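Log the room, then tune the planner

Most teams I talk to spend their time on the grasp planner. When a pick fails they change the cost function, run it again, and argue about the result. I think the time would be better spent on replay tools.

At Skornosel we had 929 recorded picks and no good way to look at them. Each one was a folder of frames, a pose file and a text log, all on slightly different clocks. Kiran Pant wrote a small viewer called Cletimach that lines the three up on one slider. It took him 17 days. In the first afternoon with it we found that our pose stream ran 200 milliseconds behind the video. We had been blaming the planner for that since May.

Lab tables hide this kind of error. With one block on a bare surface, a late pose still gets you close enough. Homes are less forgiving. Snack packages lie on the floor right in front of a bin that is already heaped with more of them, and the foil wrappers are hard on any segmentation model. A target chosen from a stale pose can land on the package next door.
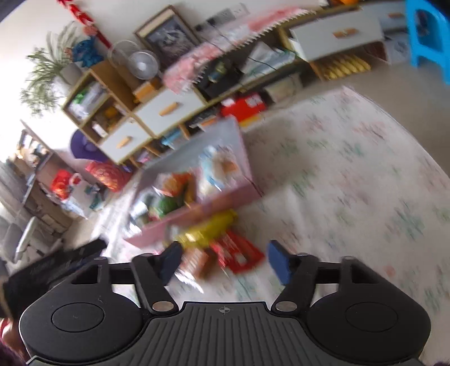

## What I would fund first

Put one engineer on time sync and replay before hiring a second planning engineer. Store raw timestamps from every sensor, even the ones you think you can trust. Make it possible to open any failed pick from a link in under 4 seconds, or people will stop opening them.

The usual objection is that a viewer doesn't pick anything up. True, and our planner at the Grarnport site is still the old one. We have changed its weights once this year.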